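Saltar Work Table

Print this page | E-mail this page

Saltar: a steel-framed table with a wood-grain top, made by Endlow for workshops, schools and packing rooms.
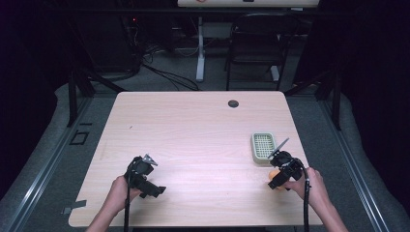 Overview

The Saltar is a fixed-height table for light and medium work. It is sold as a single unit and ships flat, with the top, the frame and the hardware in one carton. The top drops into the frame and is held from underneath by screws, so there are no fasteners on the working surface.

Endlow has made the Saltar in the same footprint since it was introduced. Tops and legs from earlier orders fit current frames. If you are replacing a top only, order by part name and give the finish you want.

Finishes

Tops come in Pale Rose, Oat and Stuven Gray. All three have a printed grain and a low-sheen coating. Color varies slightly between batches. Customers who plan to line up several tables should order them together and ask for a single batch in the order notes.

Frames are powder coated in a dark color only. Touch-up paint is sold separately in a small bottle with a brush in the cap.

Load and use

The table is rated for 300 pounds, spread evenly. Do not stand on it or use it as a base for a vise. Customers who need a vise should look at the Thongdee bench, which has a thicker top and a cross brace under the front rail. The Thongdee accessory shelf does not fit the Saltar.

Clamps may be used along the long sides. Put a scrap of wood or card under the jaw to protect the coating. Clamps should not be used at the corners, where the frame brackets sit close to the top.

Assembly

Two people can put the table together with the hex key in the carton and a Phillips screwdriver. Lay the top face down on a blanket. Set the frame over it and start all the screws by hand before tightening any of them. Attach the legs, turn the table upright and adjust the feet until it stands level. Check the leg bolts again after the first week of use.

Do not use a power driver on the top screws. Stripped holes are not covered by the warranty.

Cleaning

Wipe with a damp cloth and mild dish soap, then dry. Marker and pencil come off with rubbing alcohol on a cloth. Scouring pads and acetone will dull the coating. Hot pans and soldering irons need a mat or stand.

Ordering and delivery

Saltar table, complete: item 114
Replacement top, any finish: item 114-T
Set of four leveling feet: item 114-F

Cartons weigh 70 pounds and are delivered to the door. Inside delivery can be added at checkout. Please open the carton and look over the top before signing for it. If a corner is damaged, write that on the delivery slip and call us the same day.

Unused tables in the original carton can be returned within 30 days. The buyer pays return freight. Assembled tables cannot be returned unless a part is faulty.

Warranty

The frame and legs are covered for 3 years against faults in materials and welding. Tops are covered for one year. Scratches, stains and heat marks are treated as normal wear.

The Pale Rose finish is out of stock and will ship again in August. Orders placed now will be held and filled in the order received. Your card is charged when the carton leaves the warehouse.

Page updated June 26, 2019

Print this page | E-mail this page

This site uses cookies to remember your cart. By continuing to browse you agree to their use. Accept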